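Marlies Gisler
@marliesgisler

1/ I've been asked how we handle bottle returns at the cider shed, so I'm putting it all in one thread. We're small. We sell at two markets and from the door, and since September we've taken our own bottles back.

2/ The deposit is 40 cents a bottle. We tried 20 first. At 20 people kept them or put them out with the glass. At 40 they come back in bags, boxes, strollers, whatever they have.

3/ We only take our own bottles. Pirmin Holzer from the Grestov market asked if we'd take everybody's. I said no. Different heights mean the capper has to be reset every time, and I'm the one who resets it.

4/ Labels matter more than I expected. Our old ones had a permanent glue and I spent a whole winter scraping. Now we use a paper label with a water-soluble glue. Warm water, washing soda, overnight. Most slide off by morning. The rest need a thumb.

5/ Please rinse before you bring them back. A quick swirl of water is plenty. Dried cider at the bottom grows mold and then I need the long brush and a second soak.

6/ Caps off, please. I know it feels tidy to put the cap back on. It seals the smell in.

7/ I check every bottle at the neck with a fingertip and then hold it up to a lamp. Any chip on the rim and it goes to glass recycling. I don't argue with myself about it. A chipped rim won't seal and can cut a lip.

8/ Brown glass only from now on. We had a batch in clear bottles that looked lovely on the table and tasted flat and papery after a few weeks near a window. Aigars Venckus warned me about that and I went ahead anyway.

9/ Crates are a separate deposit, 6 dollars each. They cost us more than that. If you have one in your garage, I would like it back, even if you've been keeping firewood in it.
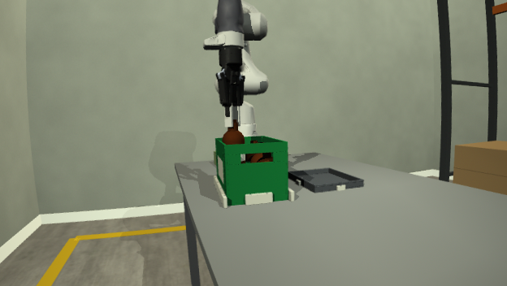
10/ Washing day. Soak tub, brush, rinse, sanitizer, drying rack upside down. I can do it alone but it goes better with two people and the radio. Ferdinand Ammann does the rinsing when his knee allows.

11/ What it saves: new bottles are our biggest cost after apples. I won't post the full numbers, but the wash water, soda and my hours still come out cheaper than buying new. If I paid myself properly it would be close.

12/ What it doesn't save: space. Empties take up as much room as full ones and they arrive whenever they like. We lost the corner where the second press used to stand.

13/ Someone asked about swing tops. We looked at them. The rubber seals have to be replaced and people lose the wire parts. We're staying with crown caps.

14/ Returns are open at the shed from 3 in the afternoon until we lock up, any day the gate is open. At the market, bring them before the lunch rush if you can. You get cash or money off, your choice.

15/ If you run a small press and want the label supplier or the soda recipe, send me a message. I answer in the evening. Mechthild Gruber, I have your bag, you left it on the scale.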